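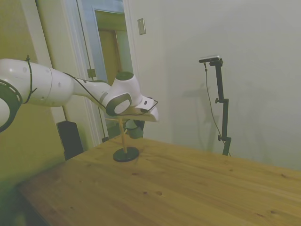 A white robotic arm over a wooden table.

Flood forecasts for small rivers tend to fail at the gauge, according to Thitima Boonchu, a hydrologist who maintains the stage and rainfall network on the Isgate River above Comerton. The network has 30 stations, most of them on tributaries that rise and fall within a few hours.

"The rainfall estimate gets the attention," Boonchu said. "A lot of our error comes from the rating curve, the table that turns water level into flow. After a large flood the channel has moved and the table is out of date."

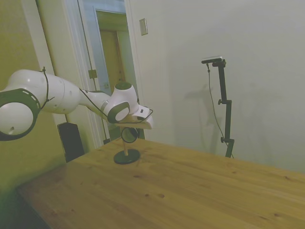
She gave the March event as a case. The Dukitz gauge recorded a peak that the existing curve converted to 2944 cubic feet per second. A revised curve, built from measurements made after the bed had scoured, put the same peak at 2577.

"That difference decides whether the lower road gets a warning," she said. "The level reading was fine – the sensor was within tolerance all night. The conversion was wrong."

Ming-te Shek, who runs the forecast model, said the correction reached him too late to use. The model takes in new observations every 15 minutes, but rating changes are entered by hand.
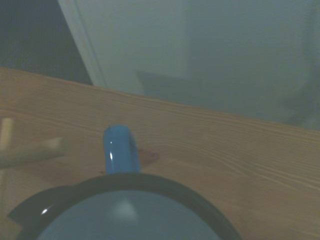
"I would like a flag on any station where the last flow measurement is older than the last bank-full flow," Shek said. "It is a simple date comparison. At present I look it up."

Both want more measurements on the rising side of a flood, when access is worst. Boonchu's crew has 2 boat-mounted current profilers, and the Kong bridge is the only upstream crossing where one can be worked safely after dark. A surface radar unit on the bridge rail is under test. It measures velocity at the surface only, so a coefficient is applied to get the mean.

"We use 0.85 until we have enough paired readings to say otherwise," she said. "Debris on the water is still a problem."

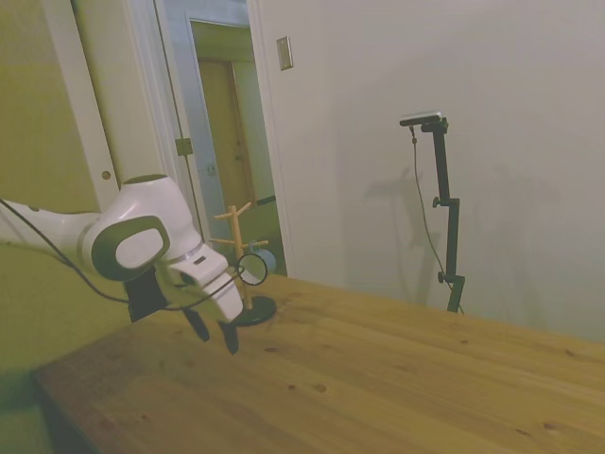
Changes to the warning thresholds

Shek said the thresholds at Comerton will stay tied to level, with flow used only to drive the model downstream. The Dukitz threshold is under review, and the revised curve remains provisional until the next set of low-flow measurements is in.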